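Maio, à noite

Acordei às seis e pouco com a obra do prédio da frente e já não voltei a dormir. Fiz café, comi o resto do pão de ontem e resolvi começar pelo quarto, que vinha adiando desde que voltei de Tistmont. A mala grande continuava no corredor com a roupa de verão dentro e a roupa de inverno continuava no armário, de modo que passei duas semanas tirando camisetas da mala como se estivesse num hotel.

Abri a janela, puxei a colcha creme até ficar mais ou menos esticada e fui pondo tudo em cima da cama. Primeiro as malhas, depois as calças, depois o que estava na prateleira de cima, que eu não via desde a mudança. Achei o cachecol que a Vesna me emprestou no inverno passado e que ela jurava ter deixado no trem. Mandei mensagem. Respondeu só com um ponto de exclamação.

O critério foi simples: o que não usei desde a mudança sai. Não cumpri à risca. O casaco verde ficou, apesar do fecho quebrado, e ficaram as duas camisas do meu pai, que nunca vou vestir. O resto foi para sacos — um para a Nathalie, que está recolhendo coisas para o bazar da escola, outro para pano de chão.

Às dez parei para atender o Farhad. Queria saber se eu ainda tinha o recibo da estante que compramos a meias no apartamento antigo. Tinha, e estava na gaveta dos documentos, onde devia estar. Custou 1.359, e a parte dele foi a maior, coisa de que eu não me lembrava. Ele quer vender. Por mim pode vender, a estante está na casa dele e eu não tenho parede para ela aqui.

Voltei ao quarto e passei à parte de dobrar. Dobro mal. A minha tia dobrava em três, no ar, sem apoiar em lugar nenhum, e ficava tudo do mesmo tamanho. Eu preciso da cama, de alisar com a mão e de começar de novo quando as pontas não batem. Com o azul foi assim, dobrei a borda de cima e o resto ficou torto. 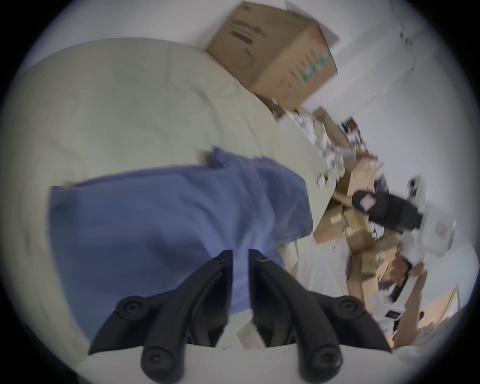

Almocei tarde, arroz com ovo e o fim das vagens. Lavei a louça logo porque sabia que à noite não ia ter vontade. Enquanto secava as panelas ligou a administradora, a Nodell, por causa da conta da água. Dizem que o contador marca 3.118 e que a leitura anterior estava errada, portanto a diferença vem no mês que vem. Pedi que mandassem por escrito. A moça foi educada, anotou o meu e-mail duas vezes e até agora não chegou nada.

À tarde terminei as malhas e guardei as toalhas na prateleira do meio, onde alcanço sem subir no banco. As roupas de cama foram para a prateleira de cima. Pus junto um saquinho de lavanda que já quase não tem cheiro. Preciso comprar cabides, contei os livres e são 8, e só de camisas tenho mais do que isso. Na loja da rua de trás vendem pacotes de 11, número esquisito para um pacote, mas o preço é bom e são dos que não escorregam.

O Esmaeil passou às cinco para devolver a furadeira. Ficou para um chá e contou que o irmão aceitou o emprego em Drokomholm e vai embora no fim do mês, com a mulher e o cachorro. Ele vai sentir falta, embora não tenha dito. Falou bastante do cachorro. Ofereci a mala grande, agora que está vazia, e ele levou no lugar da furadeira. Uma coisa a menos no corredor.

Depois que ele saiu fui ver as gavetas da cômoda. A de baixo emperra do lado esquerdo, passei sabão na guia e melhorou um pouco. Encontrei meias sem par, um carregador que não sei de que é e a chave do cadeado da bicicleta, que procurei o mês de abril inteiro e que já tinha substituído. Joguei fora o carregador e depois tirei do lixo.

Faltam os sapatos e a prateleira dos livros ao lado da cama. Não quis começar com a luz já fraca, a lâmpada do quarto é amarela e confundo o preto com o azul-marinho. Tirei o que restava de cima da cama e dei uma varrida. O saco da Nathalie está ao lado da porta da rua para eu não sair sem ele.

Jantei sopa. Li vinte páginas do livro que o Afshin me emprestou e não gostei muito, o narrador explica demais. Vou até o fim porque ele vai perguntar.

Amanhã: cabides, correio, ligar para a Nodell se o e-mail não vier, devolver o cachecol.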